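Stemside House, laundry room
Washing machine check, with comments
Checked by: Natalia Sandoval
Date: 11 Mar 2025
Machine: white front loader, room 14
Job sheet: 1516

Mark each line OK, Watch or Fail. Write a comment for anything other than OK.

1. Door and hinge

1.1 Door opens fully and stays open. OK
1.2 Hinge bolts in place, top and bottom. OK
1.3 Screws in door ring present. OK
1.4 Glass free of cracks and chips. OK
Comment: Door swings back a long way to the left. Keep the clothes airer out of its path. It was knocked in August and the airer came off worse.

2. Seal and drum

2.1 Rubber seal seated all the way round. OK
2.2 Fold of seal wiped out, no coins or hair grips. Watch
2.3 Drum turns freely by hand. OK
2.4 Drum empty before test cycle. Fail

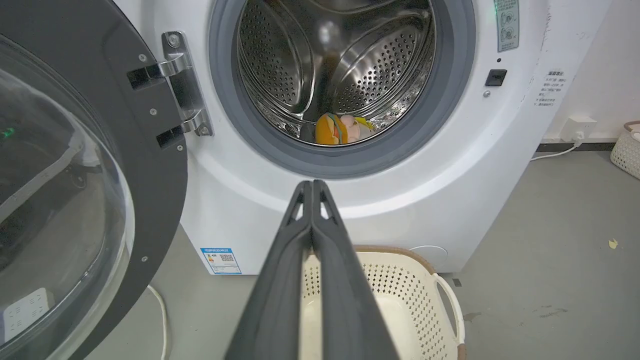 Comment on 2.2: Some fluff in the bottom of the fold. Wiped out on the day. Residents to be reminded at the next house meeting, as the cloth on the hook is hardly being used.
Comment on 2.4: Washing left in the machine. Taken out and put on the shelf with a note. Small items sit low down behind the seal and are easy to miss, so feel along the bottom of the drum before shutting the door.

3. Latch and notices

3.1 Latch opening clear, nothing pushed into it. OK
3.2 Door locks when cycle starts. OK
3.3 Door releases after cycle without pulling. Watch
3.4 Safety notice on front of machine, readable. OK
Comment on 3.3: Took about 2 minutes to release. The notice says to wait one to two minutes after the door opens and not to force it while the machine is running, but it is in Chinese only. English copy to be printed and put up next to it. Dramlow have been asked whether the lock needs looking at. 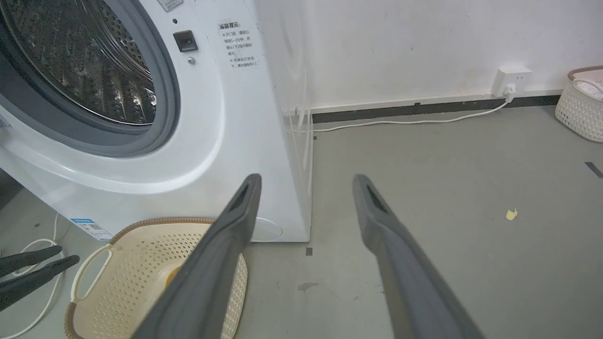 4. Hoses, floor and power

4.1 Inlet hose tight at tap. OK
4.2 Drain hose not kinked. OK
4.3 Floor dry around machine after test cycle. OK
4.4 Machine level, no rocking on spin. Watch
4.5 Filter cleaned. OK
Comment on 4.4: Slight movement on fast spin. Rear foot turned down and locknut tightened. Check again in 3 weeks.

Actions
Print English notice: N. Sandoval
Recheck feet: Gallegos
Lock query: waiting on Dramlow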